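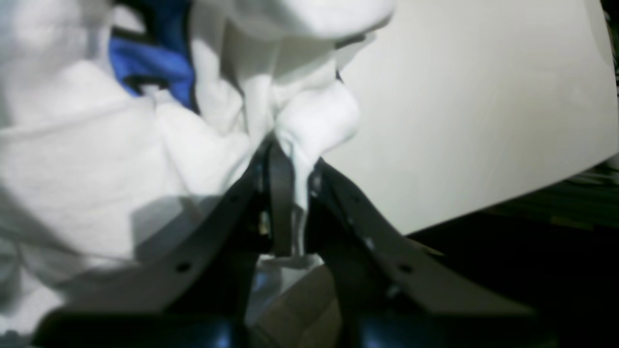

Does the way you fold a T-shirt matter? A report on three folding methods
Second-year project, Household and Textiles module
Attila Szűcs and Sumeya Beyene
Submitted 2025-03-03

1. Why we chose this

Our starting point was a claim we had both heard many times, that a T-shirt folded the "right" way takes up less room, creases less and stays folded when you pull its neighbour out of the drawer. The leaflet that came with the drawer unit in the Deák building says all of this in four lines and gives no source for any of it. The videos we watched in February were no better. They show one shirt, folded once by a person who has clearly folded a great many, and then a tidy drawer. Nothing is measured and there is no second shirt.

We wanted to know how much of this holds up when the shirts are ordinary and the people folding are us.

2. The methods

We compared three.

The Vasis fold is the one most of us grew up with. Shirt face down, sides and sleeves in to the middle, bottom hem up to the collar, done. The name is only what our tutor's handout calls it.

The Rika fold starts the same way but finishes in thirds, so that you get a small block which is meant to stand on its edge.

The Sudadden fold is the quick one. You pinch the shirt at two points along a line running from shoulder to hem, cross your hands, lift and shake. It is supposed to take a couple of seconds. We were more doubtful about this than about anything else in the project, and I (Attila) still am.

3. Laying out

All three methods assume that you begin with a flat shirt, and this is where we think most of the published advice cheats. Getting a shirt flat is a job in itself. A cotton shirt out of a basket has its sleeves inside it or under it, the hem has rolled, and the side seams no longer run where you would expect after a few washes. The Sudadden instructions give this stage one sentence: "Lay the shirt flat."

We laid the shirts sideways on the table, collar to the left, for the two slower methods as well as the quick one. Sumeya found it easier to reach both the shoulder and the hem that way. 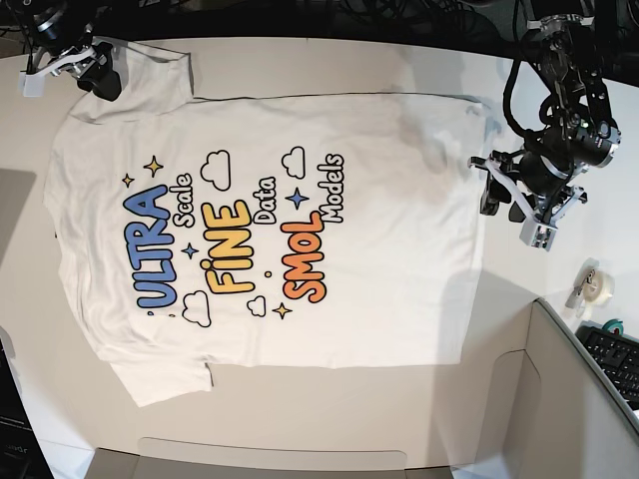 Even then there is a question of how flat is flat enough. We began by smoothing every wrinkle out by hand and gave up on that after the first session, partly from boredom and partly because it made the test unfair. No one at home does it. From then on the rule was that sleeves had to be out and the hem had to be straight enough to find both corners, and any soft wrinkles in the body were left alone. I would defend that rule, but it is a rule we made up, and a stricter one might have given different results.

We also dropped the face-down start for printed shirts. The leaflet insists on it so that the print ends up on the outside. We found it easier to keep a fold straight with the print facing up, as the lines of lettering give you something to line up against. A plain white shirt gives you nothing.

4. What we did

We did 48 timed folds with each method, split evenly between the two of us. The clock started when the shirt was flat and stopped when we let go of it. Each folded shirt then went into the drawer overnight and was looked at the next day for creases across the front. We gave creases a mark out of 10, where 10 meant you would wear it without thinking. Sumeya marked my shirts and I marked hers.

I should say plainly that the crease mark is weak. We did not agree on what a 6 was until well into the second week, and we did not go back and re-mark the early ones.

5. Trouble with the quick fold
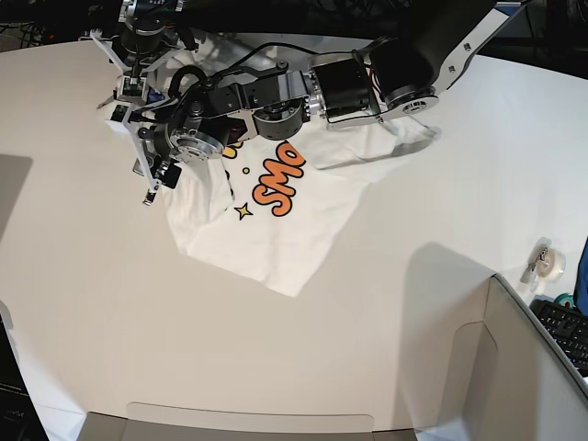 The Sudadden fold fails in one particular way, and it failed like that for both of us. If the pinch at the top is a little too far in from the shoulder, you gather up cloth that should have stayed on the table, and the whole upper half bunches. With a printed shirt you know straight away: once the collar is lost in the folds and the orange lettering has been swallowed down to "SMo", there is no rescuing it and you may as well spread it out again. On the plain shirts we sometimes carried on and only noticed at the end, when we had a parcel with a sleeve hanging out of it.

We counted a failed fold as any that had to be restarted. Of Sumeya's and my attempts taken together, 62 per cent of the Sudadden folds worked first time. Neither of the other methods had a restart at all. When the quick fold works it is quick, and I don't dispute that. But the times quoted for it leave out the goes that went wrong, and once we added ours back in, the advantage over the Vasis fold was too small for us to claim it exists.

6. Drawer space

The Rika fold is sold on saving space. We don't think it does. The shirt has the same amount of cloth in it whichever way you fold it, and what changes is the shape. Standing blocks let you see every shirt at once — a real benefit, and we'd have been happy if the leaflet had said so and stopped there. In a half-empty drawer the blocks fell over as soon as one was removed. In a full drawer they stayed up, but so did everything else.

7. Creases

The Rika fold leaves two lines across the front and the Vasis fold leaves one. Our marks were slightly better for Vasis, and I wouldn't put much weight on the difference, for the reason given in section 4.

8. What we would change

One drawer and two folders is not much of a sample. We would want somebody who has never tried the Sudadden fold and somebody who has used it for years. We would time the laying out too, as I now suspect it takes longer than any of the folds and makes arguments over the fold itself a bit pointless. Sumeya disagrees with me on this and thinks a practised person hardly notices it. We have no figures either way.

The full table of times is in the appendix. The main text comes to more than the 2128 words we were first allowed if the appendix is counted, so we have left it as a separate sheet.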